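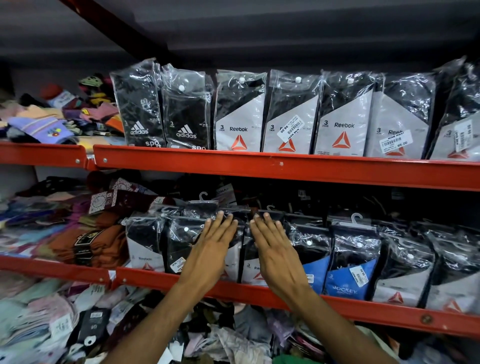
Clolthorpe shoppers promised savings, but the math is thin

Shoppers in Clolthorpe will be able to join a town-wide discount plan starting in September, and the company behind it says the average household will be $188 a year better off. How it got to that number is harder to say.

The plan, run by a firm called Stundano, costs $4 a month. Members get a card and a phone app, and they pay a lower "member price" on everyday goods at stores that sign up. The list covers cleaning supplies, school things, underwear and socks, pet food and light bulbs. Groceries are left out, apart from canned goods. So are shoes, coats and anything already on sale.

At a meeting in the Bellis Center on Tuesday evening, Stundano said the $188 figure came from a study by Sosent, a research firm it hired. The study followed 200 households for 8 weeks. Asked whether the members' fees had been taken off the savings, a company spokesman said he believed so and would check. By the time this item was written, he had not come back with an answer. If they were not, the saving drops to $140.

The study has another weak spot. The 8 weeks ran through the back-to-school season, when families buy more of almost everything on the list. Stundano then took those weeks and stretched them over a full year. Most homes do not buy backpacks in February.

There is also the question of what the member price is being compared with. Under the plan, each store sets its own regular price, and the discount is counted from there. Nothing in the rules, a copy of which was handed out at the door, stops a store from raising the regular price the week before it joins. The spokesman said competition would keep that from happening. It may. But the stores in the plan will all be using the same list, and the two discount stores on the edge of town, where prices tend to be lowest, have so far stayed out.

Multipacks could muddy things further. A three-pair pack of socks and a six-pair pack count as two separate items under the rules, and a store can put the member price on one and leave the other alone. Shoppers who reach for the card price without working out the cost per pair could end up paying more. The app does not show unit prices, though Stundano says that feature is "on the way."

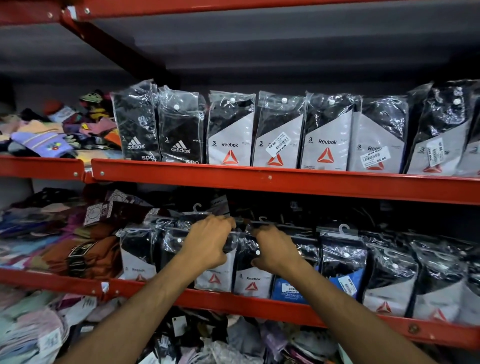
Morfudd Beddoe told the meeting that she had kept her own receipts for household goods since spring and could not see where $188 would come from. She said she did not spend enough on the listed items for the discount to add up to that, and she asked if people could try the card for a month before paying. The answer was no, although the first 200 people to sign up will get a free tote bag.

Her question drew the loudest applause of the evening. A later one, on what happens to the shopping records the app collects, got a shorter reply: they are kept "securely" and may be shared with partners. The partners were not named.

The town is not paying for the plan but has agreed to let Stundano use the Clolthorpe name and crest on the card. Officials at the meeting called it a good deal for residents and said they had read a summary of the Sosent study. The full version has not been made public. Stundano said it holds details that would be useful to rivals.

Sign-up opens online and at a desk in the Bellis Center. Membership runs for a year at a time and renews on its own unless it is canceled in writing – the app has no button for that.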